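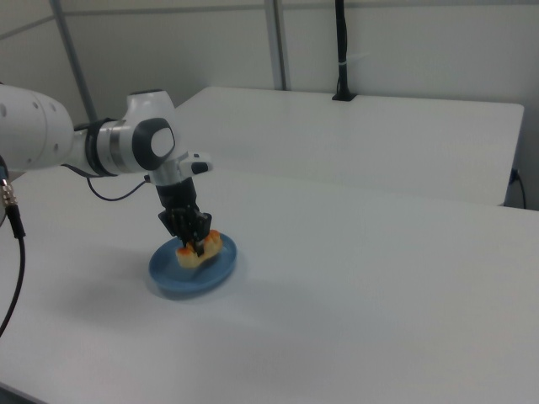
3.2 Field survey of stem canker in sunflower

Stem canker turned out to be far more common along the Plotarano road than we had expected, and the survey gave us a wonderfully rich set of samples to work with. We walked 2,987 plants in two growing areas, Masport and Torholm, starting in early July when most heads were still in bud. Every plant was checked from the soil line up to the fourth leaf pair, and any brown lesion centered on a leaf stalk was marked with tape and scored again at petal drop.

Lesions were found on 1,424 plants. Most began at the leaf edge, moved down the main vein, and reached the stem through the leaf stalk, just as growers in the area had told us. What excited us most was how closely the pattern followed the shape of the land. Low strips where dew stays late into the morning carried heavy infection, while the rises a short walk away were nearly clean. The same hybrid was planted in both spots, so we can set aside seed source as the main cause.

The Masport fields had been in sunflower the year before and still had old stalks on the surface. Pressing a thumbnail into the lower stem was often enough to find soft, hollow pith — a quick test that any grower can do without tools. At Torholm, where stalks had been chopped and buried in the fall, soft pith was rare and lodging was limited to the field edges. 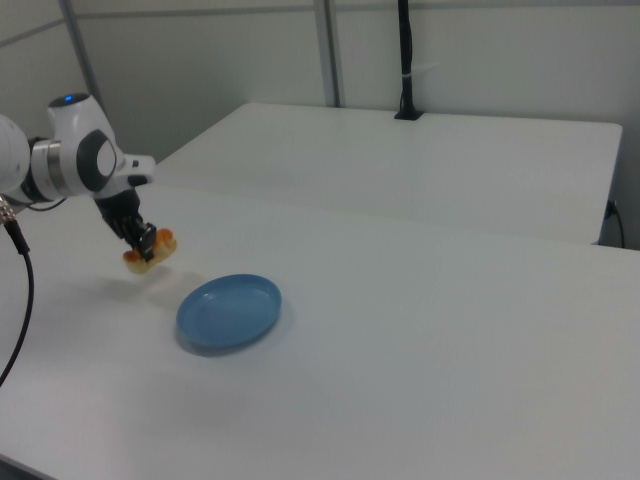 Figure 2. Robotic arm with a black gripper holding a pale yellow food item above a tabletop, near a blue plate.

3.3 Lab isolation

We cut small pieces from the edge of each lesion, where brown tissue meets green, and placed them on potato dextrose agar after a short surface rinse in dilute bleach. Pieces from the center of old lesions gave mostly soft rot bacteria and were dropped from the set. Jamshid Ahmadpour sorted the cultures by colony color and growth rate, and his careful notes made the later spore work a real pleasure.

In all, 800 pieces were plated. Flat gray-white colonies with dark fruiting bodies were kept and moved to fresh plates, and single-spore lines were made from each. Two distinct growth types came out of this work. The faster one covered a plate in days and was found at both sites; the slower one came only from Masport, and we are eager to learn whether it overwinters on old stalks in the same way. Greenhouse tests using the Hashemi wound method, with mycelial plugs set against the leaf stalk, are described in Section 3.4.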